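Automation Lab II
Handout 4: The lost-grip fault and what it did to our cloth data
Instructor: Viola Orlandini
Lab sections: Edmund Domański, Aniela Kołodziej

Read this before you come to the lab. You will need the numbers in section 3 for the worksheet.

1. Background

The cloth folding task uses two hand-held grippers, one per hand, each connected by cable to the recording computer. The operator folds and moves cloths the way we want the robot to do it later. The software, Dizon, stores the gripper pose and the jaw opening for each time step. Once a batch is complete it goes to training, and the trained policy is run on the Vokport arm pair.

The jaw opening is the only signal that tells the policy when to hold and when to let go. There is no force sensor in the hand-held units. Keep that in mind for the rest of this handout.

2. What happened

In February the policy trained on the newest batch began dropping cloths during the carry. The arms reached the cloth, closed, lifted, and then opened partway across the table. The left arm did it far more often than the right. The previous policy, run on the same arms with the same cloths, did not do it, and that ruled out the arm hardware fairly early.

Maja Jasińska replayed the training episodes and plotted the jaw signal. In the bad ones the left jaw value jumped from closed to fully open for a short stretch and then came back. The operator's hand had not moved. The recorder had lost the left gripper and filled the gap with its default value, and the default value was "open."
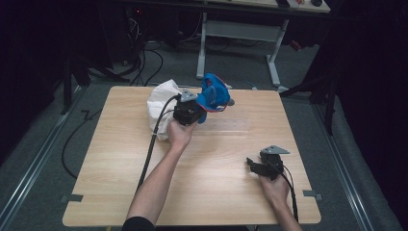

Photo: Amparo Valderrama, Automation Lab II course archive

A thick, bunched grasp like the one in the left gripper is where this fault does the most damage. The jaws are closed on two cloths, a white one and a blue one with a red edge, and a false "open" at such a moment teaches the policy to release in mid-carry. The same false value on the right gripper, whose fingers are open and holding nothing, would change very little. Note also how the left cable runs across the tabletop and over the edge. Cable routing comes up again in section 4.

3. Size of the problem

The batch had 1574 episodes. After filtering, 1438 were kept. The rest contained at least one dropout and were removed.

The filter is simple. It flags any episode in which the jaw value moves from closed to open faster than a hand can open the gripper. It does not catch a dropout that happens while the jaws are already open, and it does not need to for this task. If you reuse it for a task where the open width matters, you will have to write a second check.

4. Cause

There were two causes, and both had to be fixed.

Mechanical: the left cable had a worn strain relief. Reaching toward the far side of the table pulled on the connector and broke contact. Operators tended to reach farther with the left hand because of the way the cloths were laid out, so the left unit took most of the wear.

Software: Dizon wrote a valid-looking number when it had no reading. This is the more serious of the two. Cables wear out, and a recorder has to be able to say that it has no data. The current version writes an empty field and sounds a tone, and the episode is marked for review.

A third item was considered and dropped. Edmund suspected the supply from Cevov, but the log showed steady voltage through every dropout he checked.

5. Lab procedure

Before recording:
Plug in both grippers and check that each shows a live jaw value.
Open and close each one fully, 4 times, and watch the plot.
Reach to all corners of the table with both hands. The plot should have no gaps.
Leave slack in each cable. It should not go tight at full reach.
Look at the floor where you will stand and move any loop of cable away from your feet.

During recording:
If the tone sounds, stop. Do not finish the fold. Mark the episode and start a new one.
Work in teams of 2 -- one person on the grippers, one on the plot.

When the policy is run on the arms, stay outside the marked area and keep one person at the stop button. A release in mid-carry is harmless with a cloth. Next unit uses the Nustila tray parts, and those are heavy enough to hurt a foot.

6. Worksheet

Compute the share of episodes removed by the filter.
Sketch the jaw signal for a normal release and for a dropout on the same axes.
Suggest a default value, other than an empty field, that would have been safer than "open." Say what it would break.

Hand in the worksheet to Aniela at the start of your section.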